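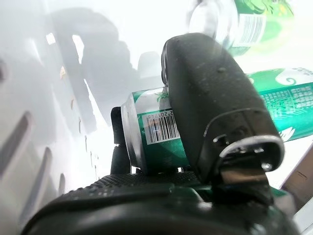 Our robotics club spent $107 of its snack-sale money on the Fonley sorting kit, and I was against it from the start. The box promises "competition-ready picking in one afternoon." We've had it for most of a semester. The job in our regional event is to clear drink cans out of a bin, so that's what we practice: green cans, a white plastic bin with slots in the sides, and the gripper reaching in to get one between its fingers. Holding a can is the part I can't complain much about. The base has a fine dotted texture that looks like it ought to help, though I couldn't prove to you that it does.

What you pay for is mostly a practice plan. You get a binder, a set of scoring cards, the Lonel software on a one-year license, and a wrist camera bracket. You do not get a bin. You do not get cans. The kit assumes you already own an arm, and the list of arms it works with is shorter online than it is on the box.

The software is my main gripe. It wants each can lying apart from the others with clear space on every side. Real bins don't look like that, and neither does the one at the event. Tip a few cans in and they roll together, and then Lonel freezes and asks for a "cleaner view." We also practice under bright lights, and a white bin wall washes out badly. The manual has one line on this: "avoid glare." Thanks.

Scores, for those who want them. In our last full session we logged 79 tries and 17 were clean picks by the event's rules. The students were pleased. I wasn't, as our old homemade routine did about as well and cost us nothing.

The binder is decent. The lesson on finger spacing is clear enough that our ninth graders ran it without me, and the scoring cards are worth copying.

Support took a week to answer and then told me to buy the Vincze lighting add-on. I haven't. If your club is starting from zero, borrow a binder from another team first. The license runs out in April and I'm voting no on renewing it.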